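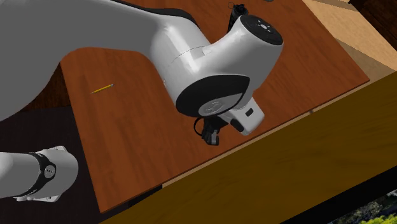 Sisar at its simulated table, with pencil.

Call for participants: Ciludgate Robotics Club, spring project

We need 13 people to help teach a robot arm to pick things up. The arm is called Sisar, it exists only in simulation, and it has so far shown the table manners of a wardrobe falling downstairs. If you can use a mouse and keep your temper, we would like to hear from you.

Our students at Emham have built a practice room on the computer and logged 2,551 attempts at grasping everyday objects. The target is 3,000 before the Bangera Cup in May, and the students have exams, or say they have.

You would steer the arm through short tasks: reach for something, close the fingers, lift, put it down. Then you fill in a form saying how it went. "Badly" is a perfectly good answer — we have a box for it.

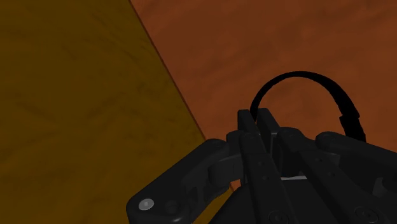

Sessions last two hours and start at 6 pm in the upstairs computer room. We ask for four sessions each, spread over March and April. Tea is provided. Biscuits depend on who went to the shop.

Who can apply
Anyone aged 16 or over. No programming needed. Left-handers are especially welcome, as all our testers so far have been right-handed and the controls show it.

What you get
Travel costs within Ciludgate, your name in the project report, and a share of the 600 pounds we have set aside for thank-you vouchers. Please don't give up your job.

How to apply
Leave a note at the Emham front desk marked "Sisar" by the end of February. Tell us which evenings you can manage and whether you have ever won anything from a grabber machine at the seaside. Winners will be asked for details.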